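## Running the cap demo on open day

Quick notes for whoever takes the Tapley table next time. Wrote these Friday night after the last group left, sorry for the mess.

**Before doors**

1. Clamps first. Both front corners, tight. Give the table a shove.
2. White rack on, base ring flat. Spin it once by hand, if it wobbles swap it.
3. Plug in both grippers, squeeze each one 5 times. Jaws should close all the way.
4. Cables down the outside of your arms, not across the table.

**With visitors**

- Groups of 2 at the table, rest behind the tape.
- Demo it once yourself, slowly. Then hand over.
- Kids go for the top tier right away. Let them, then show the lower one.
- Senad Mladenović does the talk, you just do the hands. Don't try both, I did and lost teh thread.
- Reset between turns: cap back on the table, rack turned to face front.

31 people came through on Friday, longest wait was at the Lellum stand, so send spillover there last.

**Picking up the cap**

Soft stuff is the hard part for most people. They come straight down on the crown and it just squashes. Tell them to go in from the side and pinch a fold of fabric, like the right gripper has here, and keep the other one open and ready out to the left. Watch the strap too, if it's dangling toward you it will snag on a wire arm on the way up. Questions to Ognjen Babić, he has the spare jaws.

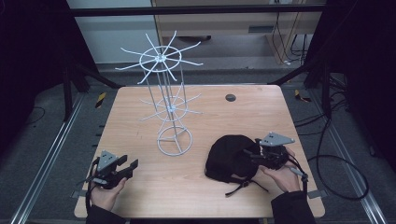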